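**verkau_dan**
Anyone else's planner going wobbly on plates? Clurent keeps grabbing the flowery rim as if it's a solid edge. I dropped the voxel size to 2 mm and it's still rubbish.

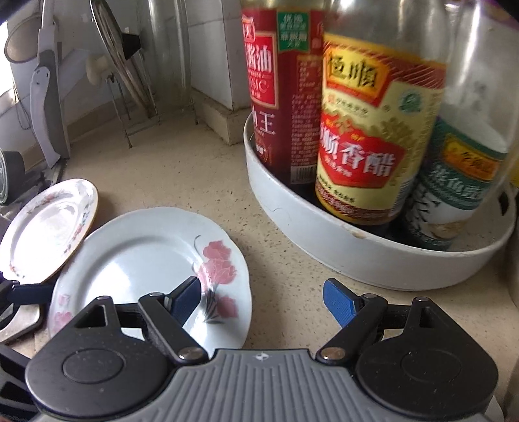
I've got 50 demos in so far and replay looks fine – it's only the live policy that drifts.

**mopsy20**
It's your depth filter, shiny glaze kills it.

**verkau_dan**
Tried that, same drift!

**tinlid**
Disagree with mopsy. Check latency first, mine was 20 ms out.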